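**Workell Credit Union and Peltden Council sign agreement on civic sponsorship**

PELTDEN, December. Workell Credit Union and Peltden Council have signed an agreement setting out how the credit union may use council events, council property and the town's civic symbols in its advertising. The agreement takes effect at the start of the next financial year and runs for two years.

Under the terms, Workell will be named as principal sponsor of the Gredilus summer program, which includes the riverside concerts, the school art prize and the small business breakfast. The sponsorship fee will be paid in equal installments to the council's events account. The council will publish each payment in its quarterly financial statement.

The agreement separates sponsored events from council business. Elected members attending a Workell event in an official capacity will receive a written notice at least 10 working days beforehand. The notice must state whether the event will be filmed, whether the footage may be used in paid advertising, and which agency is handling the campaign. Members may decline to appear in advertising material without giving a reason and without affecting their attendance.

"The previous arrangement relied on an exchange of letters and left several matters open, including the use of the town crest," said Nermin Uçar, general manager of Peltden Council. "The new document defines permitted uses, sets an approval process and assigns responsibility for each step."

The town crest may appear on printed event material at a size no larger than the Workell logo. It may not be altered, animated, recolored or adapted into a character or mascot. Requests for any other use will go to the council's communications office, which has eight working days to respond. A request that receives no response in that period is treated as refused.

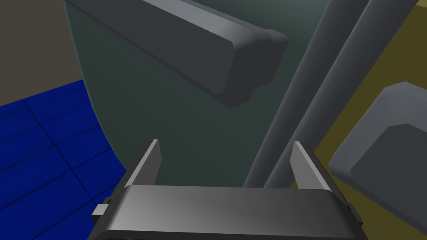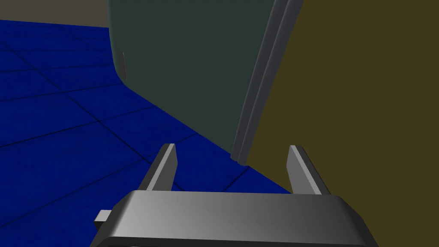
*Computer-rendered views of a gripper with its two fingers open.*

Workell's advertising for the Gredilus program will be produced by Tatlı, the agency that has held the credit union's regional account for the past two campaigns. The agency will submit all drafts that mention the council in a single file, with final wording and intended placement marked. Drafts will be held on record by both parties for the length of the agreement.

Kaan Yalçınkaya, head of marketing at Workell Credit Union, said the credit union had asked for fixed approval times.

"Our media bookings are made well ahead, and late changes carry a cost," he said. "With a set response period we can schedule print and radio placements in the correct order. We also accept that some material will be refused, and the budget allows for that."

A survey of Workell members in the Peltden area received 1,554 responses. Members were asked which local activities the credit union should support and whether they objected to joint branding with the council. Results will be provided to the council before the program is finalized, and a summary will be available in Workell branches.

The agreement does not cover council banking, which is subject to a separate tender. Workell may take part in that tender on the same terms as any other institution. Staff responsible for sponsorship at the council will not sit on the evaluation panel.

Either party may end the agreement with three months' written notice. In that case, sponsorship already paid for completed events will be retained by the council, and the unused portion will be returned.

Copies of the agreement can be requested from the front desk at the Peltden Council offices. Commercial figures other than the sponsorship fee have been removed from the public version.

**Media inquiries**

Workell Credit Union: Kaan Yalçınkaya, head of marketing
Peltden Council: office of the general manager, Nermin Uçar

Interview requests received before 2 p.m. will be answered the same working day.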